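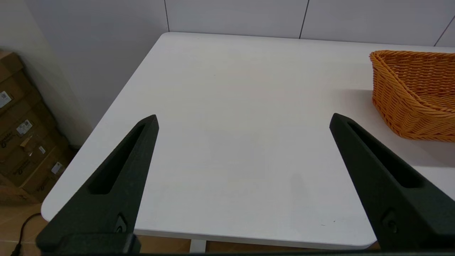
La mesa

La mesa es un mueble con una superficie horizontal sostenida por patas, un pie central o caballetes, y yo llevo media vida leyendo sobre ella (sí, hay gente para todo). En español la palabra viene del latín mensa, y de ahí salen también comensal y mesero, ¡qué familia tan bien avenida!

En la Edad Media europea lo normal era montar un tablero sobre caballetes a la hora de comer y retirarlo después; de ahí nos queda lo de «poner la mesa», que a mí me encanta. Las fijas, pesadas, se fueron extendiendo más tarde.

Tipos

Están la camilla, redonda y con faldas, que era la de mi abuela; la de alas abatibles, muy apañada en pisos pequeños; y la de centro, bajita, donde acabo dejando todos los libros. Las nido se guardan unas debajo de otras, y yo tengo 2 de ellas en el pasillo.

Acabados

El blanco se lleva mucho en cocinas y despachos porque da luz, aunque yo sigo prefiriendo el nogal encerado. Mi amigo Sérgio Serrano opina lo contrario y no hay manera de convencerlo.

Véase también: escritorio, banco, aparador.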